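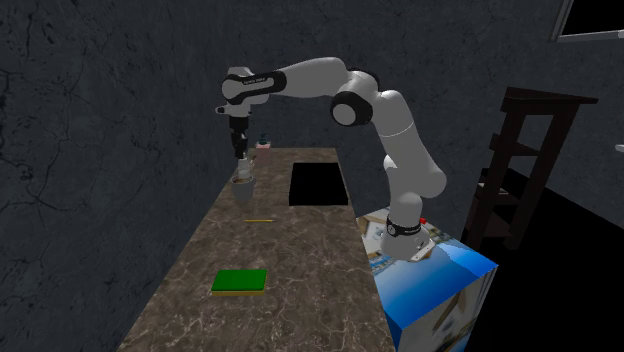 A gray cup on a long marble countertop.

Plikerum coffee mornings are back at Soler Hall

Tue 2 January

If the holidays have left your house feeling a little too quiet, you'll be glad to hear that the Plikerum coffee mornings are starting up again this week at Soler Hall, on the Drullau side of the river. They stopped in October while the hall's old boiler was being replaced, and plenty of regulars (this writer very much included!) have missed them.

The new boiler cost a good deal more than anyone hoped, but neighbors in Drullau and over in Purau chipped in, with 277 households giving something toward the bill. The hall now seats 72, up from 34 in the old side room, so there should be space for everybody, strollers and all.

Doors open at ten and there's no charge, though a plate of something homemade is always welcome on the cake table. The number 5 bus from Purau stops right outside, and the side entrance has a ramp. Please bring your own mug if you can, as the hall's cupboard is still packed away in boxes.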